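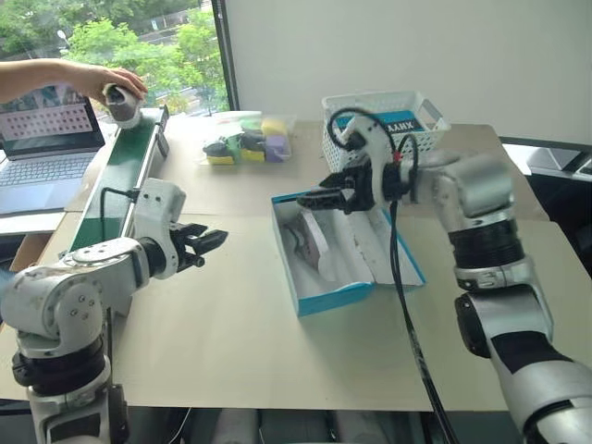 Der Planer meldete 57 gültige Pfade, und Mudassar Arain glaubte keinem davon.

»Trulora hat das Modul freigegeben«, sagte Grete. »Mit 200 Testläufen.«

»In der Simulation. Da hängen keine Kabel.«

Er scrollte durch das Protokoll bis Zeile 3766. Dort stand, der linke Arm habe das Objekt mit hoher Sicherheit erkannt. Welches Objekt, stand dort nicht. Bei Vareck hatten sie so etwas Zuversicht genannt und ausgeliefert.

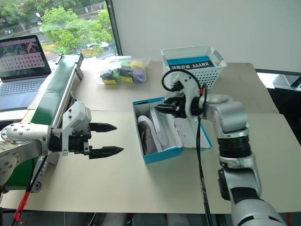 Der Schuh im Karton, beide Greifer am Tisch.

»Und wenn es diesmal stimmt?«, fragte Grete.

Arain sah zum Fenster, auf die Bäume, dann wieder auf die Zahlen. Er setzte die Geschwindigkeit auf acht Prozent und legte die linke Hand neben den Notaus.

»Dann stimmt es auch langsam«, sagte er und drückte auf Start.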